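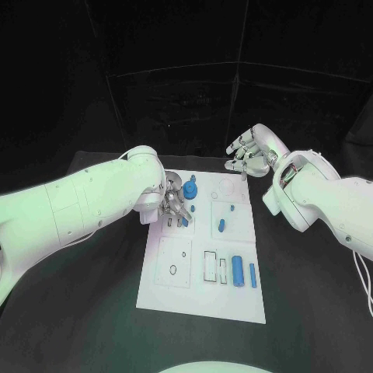
Noise and Seating in the Costwood Study Hall

Student project report, submitted in May
Author: Colm Rafferty

1. Background

The Costwood study hall is open to all first and second year students. Last term several people in my class complained that it was too loud to read in after lunch. Others said it was fine and that the problem was where you sat. I wanted to find out which of these was closer to the truth, and whether moving furniture would make any difference.

The hall is one long room. The main door is at the north end and the printers are next to it. There are windows along the east wall. The floor is carpet except for a strip of tile near the door, which was put in when the old coat racks were removed.

2. Method

I took sound readings at 4 positions: by the printers, at the middle tables, by the windows, and in the far corner. The meter was a Flurkar handheld model borrowed from the physics department. Each reading lasted 2 minutes and I wrote down the average shown on the display. I took readings at 10:00 in the morning and again at 1:30 in the afternoon.

I also gave a short paper survey to 30 students. It asked where they normally sat, how often noise made them stop working, and what the noise usually was. I got 20 of the forms back. Two of those had no seat marked, so I used them only for the question on the type of noise.

I did not take readings during exam week. The hall has different rules then and the results would not compare.

3. Results

The printer position was the loudest at both times of day. The middle tables were quiet in the morning but close to the printer level in the afternoon. The window seats changed very little. The far corner was the quietest in the morning, but in the afternoon it was louder than the windows. I had not expected this. The vending machine on the other side of that wall may be part of the reason - its compressor can be heard through the plaster.
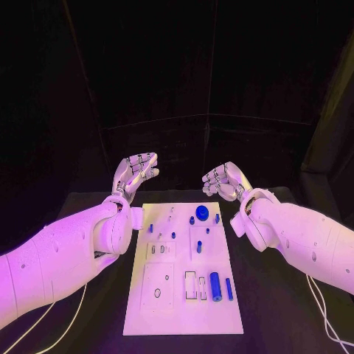
Figure 1. White board with blue pegs and cutouts on a dark tabletop.

In the survey, conversation was the most common complaint, followed by chairs being dragged over the tile strip. Printers came third, even though the meter showed them as the loudest spot. I think people expect a printer to make noise and stop hearing it. A conversation is harder to ignore because you can follow the words.

Students who sat by the windows reported the fewest interruptions. Those at the middle tables reported the most.

4. Trial change

With permission from the office, I put felt pads on the chairs nearest the door and moved one group table out of the middle of the room to the printer end. The pads were the Braltow stick-on type. Several came off within days and had to be replaced with Radu pads, which are screwed on.

Afternoon readings at the middle tables were lower after the change. Readings by the printers did not change much.

5. Problems with the study

The meter was held by hand, so its height was not always the same. The survey was small and most of the forms came from my own year. I also could not separate the effect of the pads from the effect of moving the table, as both were done on the same afternoon. If I repeated the work I would do one first and wait before doing the other.

6. Recommendations

Keep the group table at the printer end. Fit screw-on pads to the rest of the chairs. Ask the office whether the vending machine can be moved to the stairwell, where there is already an outlet.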